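Visit to Lekari open day, May. Group notes - Osen project

Got there at 2, demo allready running. Two arms, one table, job was laying a place setting. Cloth, plate, cup. Tetteh Frimpong ran it and took questions. He said 358 tries logged so far, we only saw a few.

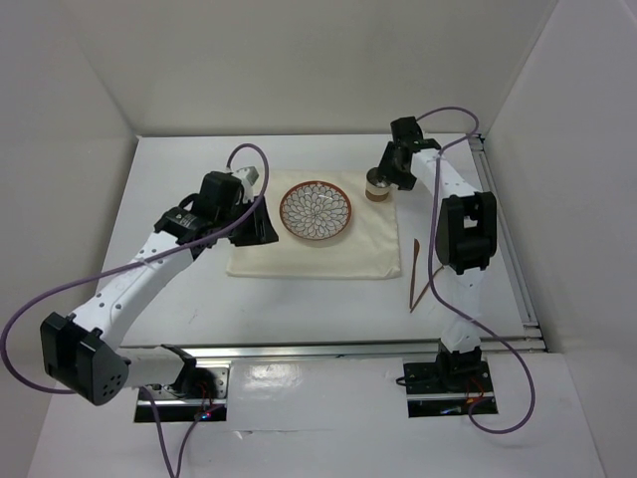 Hosotdale College - Robotics Club

Right gripper up at the cup, left one over the cloth with nothing in it. Cloth still a bit wrinkled. The two thin utensils were off the cloth. Asked about cable routing - he said leave big loops. We will copy that for our arm, ours is to tight at the elbow.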